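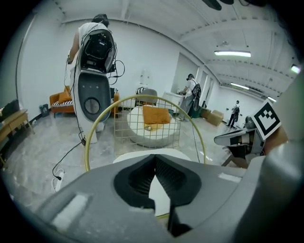

3rd April

Landside room, furniture notes, second go. I meant to get all of this down in March and kept putting it off, so forgive me if it wanders a little.

The gold wire chair is staying. I know there were grumbles when it arrived, and I was one of the grumblers, but I sat in it through my whole lunch yesterday with a folded towel under me and it was perfectly comfortable - the arched part holds your shoulders better than you'd expect. It does want a proper seat pad. I measured it at 34 cm across the front edge of the pad area, and the Skavthorpe catalog has one close to that, in orange, which would go nicely with the sofa.

The round ottoman is a different matter. With the orange square cushion and the little gold dish on top it looks lovely, and I'd happily leave it like that forever, except that people do want to put their feet up. My suggestion is that the dish moves to the light wooden desk whenever anybody is using the ottoman, and whoever moved it puts it back. (Yes, I have been eating the mints out of it. I'll refill it.)

Striped blanket: shook it out, draped it back over the seat of the sofa. It sheds, mostly the black stripes, and the fluff shows on a white top. Could we try washing it cold, on its own, before we give up on it? I'm fond of it.

Floor. The grey polish shows every scuff, and we had a fair few from dragging the seats across when we tried the Trimau layout. Lift, please, even the light ones. I stuck felt under the ottoman and have 2 felt pads left over in the desk drawer. The power strip still lives on the floor over on the left, and I'd love it fixed to the wall so the cables have less far to trail - 155 cm of trunking should do it, by my tape.

The small dark bin by the wall is too small, full by midafternoon most days. I'll look for a bigger one in the same color when I order the seat pad.

Still to do: ask Đorđević for a swatch of the orange, as I think the two cushions are from different batches and it is starting to bother me.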